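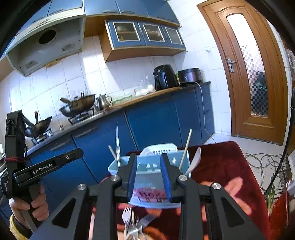
水色のプラスチックの箱をグリッパーで挟んだところ。ナイフ、箸、れんげ風の白いスプーン入り。

2019/04/20 Wastisブーム 巻取り保管後の展開試験

前回の続き。Varncombe側の恒温室から試験片を引き取り、午前中に開梱して状態を見た。保管は500時間で打ち切り。予定より短いが、恒温室を次の利用者に空ける都合で延ばせなかった。延長分は別の試験片でやり直す。

対象はWastisの薄肉CFRPブーム、全長900 mmの短縮版。フライト長ではないが、根元の固定金具と巻取りハブは本番と同じ図面で作ってある。材料はAtingaのプリプレグで、ロットは前回と同じ。端部の処理だけ変えた。前回は切りっぱなし、今回は樹脂で薄く目止めしている。

開梱時の所見
・ハブの外周に巻いた状態で変色なし。
・最外層の端がわずかに浮いていた。留め具の爪が片側だけ浅く入っている。輸送中にずれたのか、最初から浅かったのか不明。梱包前に撮っておくべきだった。
・目止め部に欠けは見当たらない。ルーペでの確認のみ、顕微鏡はまだ。
・乾燥剤の指示色は正常の範囲。

展開手順
吊り下げ式の重力補償を使用。糸の吊り点は前回と同じ位置に印があるのでそれに合わせた。滑車の一つが渋く、手で回すと引っかかりを感じたため交換。交換前のデータは取っていない。

留め具を外す前にロードセルのゼロ点を取り直した。室温が朝より上がっていて、ゼロ点が少し動いていたため。前回のデータで最初の数秒だけ力が高く出ていたのは、これが原因だった可能性がある。前回の生データを見直すこと。

留め具を外すと、ブームは自力で展開を始め、途中で一度遅くなってから最後まで伸びた。遅くなった位置は前回とほぼ同じ。糸が滑車を越える位置と重なるので、ブーム側の問題とはまだ言えない。吊り点を一つずらして再試験すれば切り分けられるはず。

展開力の最大値は5 Nを少し下回った。保管前の同じ試験片と比べて低下しているが、許容の内側。クリープによる曲率の変化は目で見ても分かる程度で、断面の開き角が根元寄りで広がっている。先端寄りはほとんど変わらない。ハブの内側に巻かれるほど曲率がきついので、傾向としては理屈に合う。ただ、内側になるのは先端ではなく根元だという点は、図面を見直して確認した。以前のメモでは逆に書いていたので訂正しておく。

形状測定
レーザー変位計を台車に載せて長手方向に走査。1回目はレールの継ぎ目で段差が出たため破棄。継ぎ目を締め直して取り直した。有効な断面は714点。処理スクリプトは前回のものをそのまま使ったが、試験片の向きが左右逆だったので符号を反転させている。スクリプトの先頭にコメントを入れた。次に使う人は必ず向きを確認してから走らせること。

真直度は保管前より悪化。先端が下に垂れる方向ではなく、横に曲がる方向に出ている。最外層の端の浮きと関係があるかもしれない。浮いていた側と曲がりの向きは一致する。試験片が一本なので、ここから先は何とも言えない。 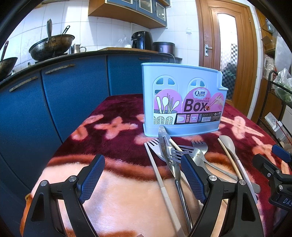 Kurkhamの真空槽について
Kurkhamから返事が来た。小型の真空槽は4月の後半なら使えるとのこと。ただしフランジの規格がこちらの治具と合わない。変換フランジを作るか、治具を槽の中に丸ごと入れるかのどちらか。槽の内寸では短縮版でも全長は展開できないので、途中まで伸ばして止める形になる。止める機構を追加すると、そこで衝撃が入って力の履歴が乱れる。今のところ、ハブの回転だけを少し許して抵抗トルクを測る案が一番簡単に思える。

低温側の試験は、冷却板の配管が治具の脚と干渉する。脚を短くするとレールの高さが変わるので、吊り下げの調整が全部やり直しになる。図面上でもう一度当たりを見る。モーターの潤滑剤も真空用に入れ替えが必要。在庫の有無は棚を見ただけでは分からなかった。

留め具の爪
浅く入っていた件。爪の先端を実測したら図面より丸い。加工時のバリ取りで角が落ちたと思われる。予備の爪も同じロットで、同じように丸い。新しく作るなら面取りの指示を図面に明記する。今は角の指示がなく、加工者の判断に任せた形になっていた。
暫定としてシムを一枚入れた。入れた状態で軽く揺すっても外れない。振動試験にかけられる状態かどうかは別の話なので、シム入りのまま加振機に載せないこと。箱にも同じことを書いて貼った。

データの置き場所
生データは共有ドライブのWastisフォルダ、保管後の下。力の時系列と断面データを分けて入れた。破棄した走査も消さずに残してあるが、ファイル名の頭に「使用不可」と付けた。動画はまだ計測用PCの中。容量が大きいので夜間に転送する。

残作業
・吊り点を一つずらして展開試験をやり直す。滑車は今日替えたものを使う。
・前回のロードセルのゼロ点を確認。ずれていたら比較表を修正。
・目止め部の顕微鏡観察。保管前の写真と同じ倍率で。
・爪の図面改訂。面取りの指示を追加。
・Kurkhamにフランジの図面を送ってもらう。
・Atingaに保管中のクリープに関するデータがないか問い合わせる。樹脂単体の値でもよい。
・次の保管用試験片の巻取り。巻く前に爪のかかりを左右とも撮影。

試験片は展開した状態で架台に置いてある。巻き直しは顕微鏡観察が済んでから。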